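Gripper week, part whatever

08/07/2023

Quick one tonight, it's late and I have to be up early. A few people asked how the gripper comparison is going so I'm dumping my notes before I forget everything.

Short version: the Wukmont is still on, the Katayama is back in its box for now, and I have changed my mind two times about which one I like. Could change again by Monday.

Longer version. We had the Katayama on both arms through most of April and I got used to it. Grabs hard, closes fast, makes a nice solid click at the end of travel. Great for blocks. Great for anything you would happily drop on your foot. Then Csenge moved us over to kitchen stuff and it got ugly quick. Thin plastic cups do not like that much force. Even at the lowest setting in the menu you could watch the walls bow in. And the lowest setting isn't really low, it's just the lowest number they felt like printing.

So, Wukmont. Slower. Less force, and you can set the force in real units, thank you. The software is worse. The calibration wizard hangs at step 5 unless you have the controller plugged in BEFORE you power the arm, which is in the manual, page I don't know, in a footnote. Lost most of a morning to that. Attila found it by reading the manual from the start like an adult.

Cups then. Cups are my favorite test because they look so easy. Upright on a mat, fine, come in from the side, close, done. Everybody's gripper does that in the brochure video. But come in a bit low or a bit off center and the first finger touches before the second one, and the cup goes walking. Or it tips. And a tipped cup is a whole other job, you're picking up a curved thing that wants to roll, and if you squeeze near the rim it flexes and the other end swings round on you. 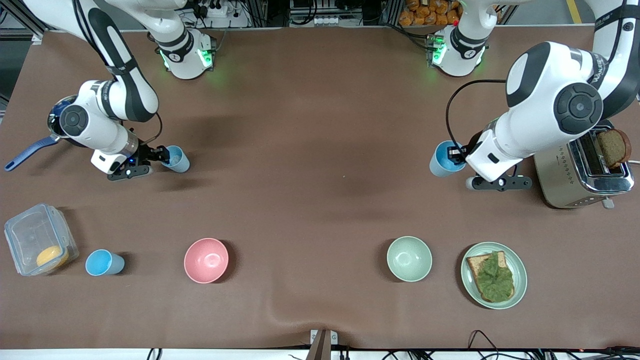
Wukmont does better with the tipped ones than I expected. My theory is that it's just slow, so the cup has time to settle against the second finger before there's any real force on it. Tamás says it's the pads. He may be right, he usually is, but I swapped pads between the two and didn't see the huge jump he promised me. Swapped them back after. Need to do that test properly, with the same approach angle every time, not me eyeballing it.

Bowls: about even. Pinch the rim with one finger inside and one out, both grippers manage. Katayama slightly better if the bowl has something heavy in it, because it simply does not let go. Wukmont sagged a little. Nothing fell.

Plates: both bad. Flat on a mat there's no room to get a finger under. We can do a slide to the edge of the table and catch it with the other arm, but that's a trick, not a gripper result, so I'm not scoring it. Krisztina wants to try thinner fingertips. She has a drawing. I have seen the drawing and I'm a little scared of how thin they are but ok, we'll print a pair.

Toast. Don't get me started. Toast is fine until it's been sitting and then it's a cracker and you get crumbs in the finger joint. Spread on top, forget it, edges only. I did clean the joints twice this week with a toothbrush. Put it on the maintenence sheet.

Two-arm stuff. This is where I keep going back and forth. With the Katayamas the speed meant one arm was always finished and waiting, which felt great to watch but the handoffs were rough, it would grab before the other had let go and you'd get a tug of war. Wukmonts are slow enough that handoffs come out soft. Total time for the whole table reset is longer though. Judit timed a few runs, 6 minutes and change on the best one, and she was not impressed. I said it was 6 minutes with no crushed cups. She said nobody clears a table in 6 minutes. Fair.

Cables. Ugh. The Wukmont cable comes out of the side of the body and has to loop back up along the forearm. Leave the loop too big and it drags on things. Too tight and the wrist runs out of slack on a big rotation and the controller throws a fault. I've got it at a length that mostly works. Velcro, not zip ties, learned that one already. Katayama runs the cable out the back and it's just better, no contest, whoever drew that housing has sat in front of a robot before.

Controllers. Running both off the Gata box at the moment. It's ok. Stays up all day, logs are readable. My one complaint is the e-stop recovery, it re-homes both arms even when only one tripped, so if the other one is holding something you had better be ready to catch it. I wrote to them. Got an auto reply. Drultside's controller supposedly handles each arm on its own and Tamás has a loaner request in, so maybe I get to compare those next, if it ever ships.

Things I still want to do before I pick one:

Pad swap again, same angle, same cup, no eyeballing.
Krisztina's scary fingertips on a plate.
Frying pan by the handle. The weight is all at the far end so it wants to rotate in the grip, and I think the Wukmont is going to lose that one badly.
Lever on the toaster, pushing it down with closed fingers. Force limit might trip, haven't checked.
Katayama with the force capped in software. Attila thinks he can get under the menu minimum. If that works, this whole post is out of date.

If I had to pick tonight, Wukmont for the kitchen table, Katayama for everything else, and yes I know we only have budget for one pair. Asked already.

Comments are open agian, the spam filter ate a few last time, sorry if yours was one of them. If you've run either of these with longer fingers please tell me what it did to your grip force. Going to bed.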